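Réunion Cetov, septembre, début 14 h. Présents : Wekesa, Kalevi, Bereket et moi (Svyatoslav, qui tiens le clavier, donc soyez indulgents). Wycliffe est arrivé en cours de route, on lui a refait le premier point.

**1. Le linge : où on en est**

Bereket a ouvert avec la question que tout le monde nous pose à Clestcombe : est-ce qu'une machine peut plier le linge toute seule, oui ou non ? Pour l'instant, non, pas sans quelqu'un à côté. Sur 200 essais avec des serviettes, ça passe plutôt bien. Avec les vêtements à manches, Kalevi parle d'un « carnage » - je note le mot parce qu'il y tenait ! Wekesa trouve qu'on est trop durs et rappelle qu'au printemps on n'attrapait même pas un torchon.
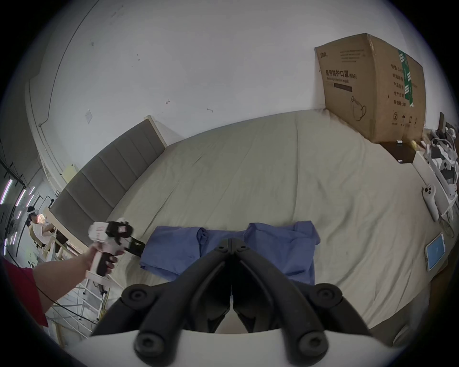
Kalevi voudrait arrêter de travailler uniquement sur des tables bien plates, et je suis d'accord avec lui. Chez les gens, on plie sur le lit, avec un drap qui fait des plis partout, et un haut bleu posé sur du beige pâle reste un cas gentil (attendez le blanc sur blanc...). Les manches rabattues vers l'intérieur, ça nous va comme étape intermédiaire, mais il reste à décider ce qu'on appelle « plié ». Longue discussion, pas de définition. Bereket en propose une par écrit.

**2. L'atelier Rosenthal**

Ils aimeraient qu'on trie et qu'on range des pièces en rayon. Wycliffe y croit davantage qu'au linge : les objets sont rigides, les bacs toujours au même endroit. Il a relevé 81 références, dont 11 vraiment pénibles à saisir. On commence par les faciles.

**3. À faire**

- Bereket : la définition de « plié »
- Wycliffe : rappeler Rosenthal
- Kalevi : une série d'essais sur lit, manches longues
- moi : relancer Duvia pour le devis 3921, toujours sans réponse

Fin à 15 h 40, Wekesa avait un train.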